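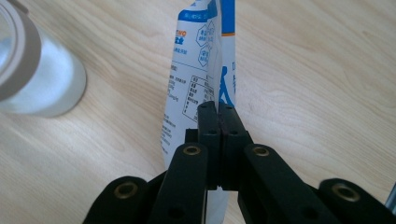

4.2 Printed film and plain containers

Packaging film does two jobs that are easily confused: it closes the food off and it carries the words. In our Murkach household survey, 78 people were asked how they would recognise a dry food once it had left its first packet, and most answered by colour or by the shape of the container. A tall white pouch with blue printing, like the one standing upright in Figure 2 (first panel), keeps its name facing the person at the table. The glossy film creases easily, though, and a fold can split the front into two narrow faces, with the wording turned partly away on one of them. Rigid containers hold their shape but are often bought without any wording at all. A plain band near the top is common, and it gives the eye somewhere to rest without saying what is inside.

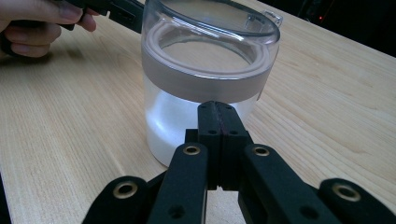

Skanport, 10 January 2025. The notes from this site deal mainly with clear containers. Thirty minutes were given to each household, and talk turned quickly to what a see-through wall is good for. Several people said they could judge how much was left but could not tell one flour from another. Frosted walls were liked less for this purpose – they hide crumbs and scratches, but they also hide the level. 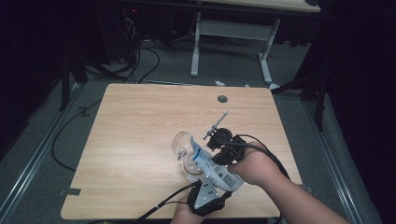
Labels that come away from their container were a separate matter. Some households kept the printed sheet in a drawer, others threw it out with the wrapping. We recorded both habits under the Csizmadia scheme, which treats a kept label as part of the store cupboard even when it is no longer fixed to anything. Dates were the detail most often lost.
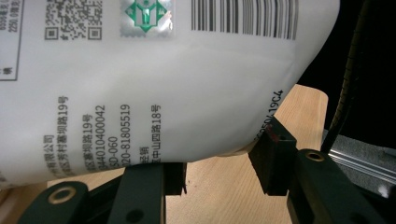
Albertina Salgado pointed out, on reading a draft of this section, that small print is no use on a soft bag if it runs sideways to the way the bag is stored, and that people would sooner write the date on by hand. Her remark agrees with the Drunimico interviews, where handwriting was trusted more than print. We return to handwritten dates in Section 5.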